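About Jodetton

Jodetton is a sewing and alterations school on the second floor of a former hardware store in Vorthorpe. We teach people to mend, alter and make everyday clothes, and we take in repair work from the public three afternoons a week. We teach adults and teenagers, and most of them have never threaded a machine when they start.

How we started

The school grew out of an alterations shop called Ugwu, which did hems, zippers and linings from a storefront on the same block. Customers kept asking how the work was done. Some of them brought in a pair of pants to be shortened and stayed at the counter to watch. The shop began offering an evening class in the back with 4 machines and one ironing board, and the class filled up faster than the shop could run it.

After a few years it made sense to split the two. The shop kept its name and its counter, and the teaching moved across the street to the rooms we have now. We are still on good terms and we still send each other work. If you need a suit altered or a wedding dress taken in, we will point you to Ugwu. If you want to learn to hem your own curtains, they will point you to us.

The name Jodetton was painted on the beam over our front stairs when we moved in. It belonged to the hardware business. We looked into having it taken off, found out what that would cost, and kept it.

What we teach

Our main course is called First Garment. It runs for ten weeks in the evening and takes you from winding a bobbin to finishing a simple shirt or skirt in your own size. You don't need to own a machine. You do need to buy your own fabric, and we go over how to choose it in the first class so that you don't spend money on something that will fight you the whole way through.

The mending course is shorter and cheaper. It covers buttons, split seams, worn elbows, torn pockets, darning by hand, and the two or three ways a zipper usually fails. People bring their own clothes to every session – the heap under the bed, the coat that has been waiting for a new lining. By the end most have cleared a good part of it.

We also teach fitting. This is the subject students find hardest, and we have changed how we teach it more than once. We used to start with paper patterns and measurements. Now we start with a shirt that doesn't fit and a box of pins, and the paper comes later. Students who plan to sew for other people are asked to take this course before anything more advanced.

In summer there is a daytime program for teenagers, which opens for sign-up in May. It covers the same ground as First Garment at a quicker pace, with a bag project in the first week and pajama pants in the second. A parent or guardian has to sign the form. Lunch isn't provided, but there is a fridge.
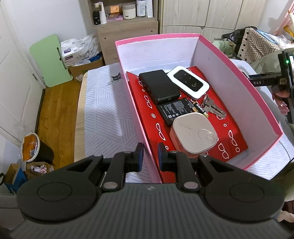 6 min read

How classes work

Classes are small. Everyone has a machine to themselves for the full session, and the teacher moves from table to table. There is a short demonstration at the start and sometimes another one halfway through, when most of the room has reached the same step. The rest of the time is yours to sew.

We don't grade anything and we don't give certificates. We have been asked for them, mostly by people applying for work in costume shops or tailoring. In those cases a teacher will write a letter saying which courses you took and what you made. Bring the garments to the interview as well. A finished buttonhole says more than our letter does.

If you miss a class, you can make it up during open studio. If you miss more than two, it is usually better to move to the next round of the course, and we will hold your place without charging again. Please tell us early so we can offer your seat to someone on the waiting list.

Ripping out stitches is a normal part of every class. Our teachers have all sewn a sleeve in backwards, and some of them have done it recently. We keep seam rippers at every table and replace them when they go dull, which is more often than you might think.

Open studio

Current and past students can use the room during open studio hours at no extra cost. A teacher is present to answer questions but won't run a lesson. The cutting tables can be reserved for 30 minutes at a time when it is busy. The industrial machine is for students who have had the safety talk, and the same goes for the gravity iron.

Fabric scraps bigger than a hand go on the sharing shelf. Smaller ones go in the stuffing bag, which is picked up by a pet bed maker in Senlow.

Repairs for the public

Our repair counter takes in simple jobs: hems, patches, buttons, elastic, straight seams. Advanced students do the work under a teacher's eye and are paid for it. Prices are posted at the counter and are the same for everyone. Items have to be clean when you bring them in, and we can't take leather, wetsuits or tents.

Most repairs are ready in a week. Before school starts and before the winter holidays it can take longer, and we will tell you so when you drop off. If we think something isn't worth fixing at the price, we will say that too. We finish about 300 pieces a season, and the largest share by far is pants.

Anything not collected after three months goes to the mending class as practice material. We call first, and then we call again.

Our Senlow classroom

For people who can't easily get to Vorthorpe, we hold the mending course in Senlow in spring and fall. It meets in a rented hall with good windows and not many outlets, so we bring extension cords and portable machines. First Garment isn't offered there yet. We would need storage for half-finished work between sessions, and the hall doesn't have any to spare.

Our teachers

All of our teachers sew for a living outside the school, or did before they came to us. Among them are former shop tailors, a theater wardrobe hand, an upholsterer and a pattern cutter who spent most of a career on work uniforms. They don't all do things the same way. You may be shown one method for setting a collar in the fall and another in the spring. Both will hold, and you can keep the one that suits your hands.

New teachers spend a full course assisting before they lead one. We hire rarely, and openings are posted on the notice board and on this site.

Fees and help with fees

Course fees cover teaching, machine use, thread, needles and pattern paper. They don't cover fabric or shears. You can pay in full or in 4 parts. We keep a number of reduced-price places in each course, and the form asks only whether you would like one. We don't ask for proof of income.

Refunds are given in full until a week before the first class. After that we can usually move you to a later course.

Visiting us

The entrance is on the side street, next to the loading door. There is a freight elevator for anyone who can't use the stairs; ring the lower bell and someone will come down to run it. Street parking is free after 6 p.m. The bus from Senlow stops at the corner.

You are welcome to come up and look around during open studio before you sign up. If you have an old machine at home and aren't sure whether it is worth using, bring it along with its foot pedal and power cord. We will plug it in and tell you what we think.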